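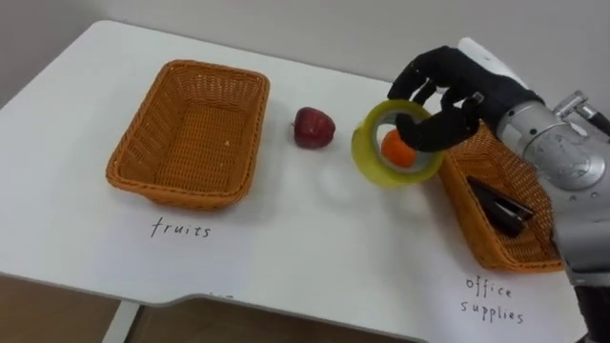 Will a robot at home save you any time?
Going by our experience, it costs you time for the first year at least. Buy one because you like building things.

About Girari

Girari is a small shared workshop with 24 members and one long-running build, a humanoid we call Kidero. We started in July with 3 people and a second-hand bench, and we are still suspicious of anyone who says their machine is ready to do the housework.

Our current job is sorting: fruit in one basket, office supplies in the other. It sounds dull, and it is. Dull jobs show up the faults that a polished demo hides. We write down every attempt in the Pacheco log, good or bad, and it now stands at 2,007 entries. Members can read the lot.

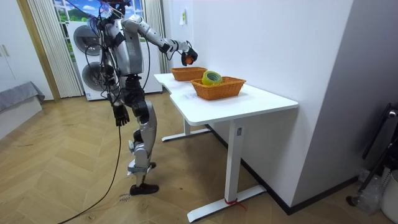 Kidero at the sorting desk, orange object in hand.

What we believe

Most claims about home robots are made by people selling them. We don't sell any. If a grip fails, we say so, and if it works once we don't call it solved. Skomulent, our control software, has had 76 revisions and we wouldn't trust it with a good teapot — or a cheap one.

Joining

You don't need an engineering background. You do need patience and your own safety glasses. Come by after 6 pm, and have a look through the log before you decide.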